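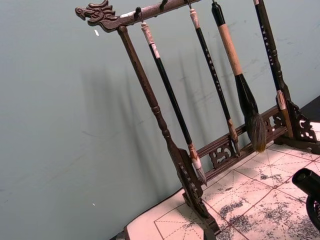
December 29, 2019
by Kelly Guerra

Home | Workshop | Archive | About

The wrist camera on the Avlow arm had drifted again. The overlay put the gripper centre to the left of the brush handles, and the error grew as the arm came in closer. I checked the calibration file first, which was the one saved in April and had not been touched.

The fault was in the bracket. Two of the screws had backed out far enough for the camera to rock by hand. I took it off, cleaned the threads, put a drop of medium threadlocker on each screw and tightened them in turn. The cable had also been pulling on the housing whenever joint six went past 90 degrees, so it now has a longer loop and a second clip on the forearm.

Recalibration took 30 poses. Macedo writes a new file each time and does not delete the old one — check which it loads at start-up. Mine went back to the April file until I edited the path.

Brushes are an awkward target. They hang from a loop and swing if a finger touches them early, so the approach is slow for the last stretch and the fingers close on the upper part of the shaft. I have left the grip force at the Dranton default.

The cycle counter read 2164 when I shut down. Bracket screws are now on the monthly list, with the finger pads. The Musex controller still needs its fan filter changed.

Contact | © 2019 Kelly Guerra | Back to top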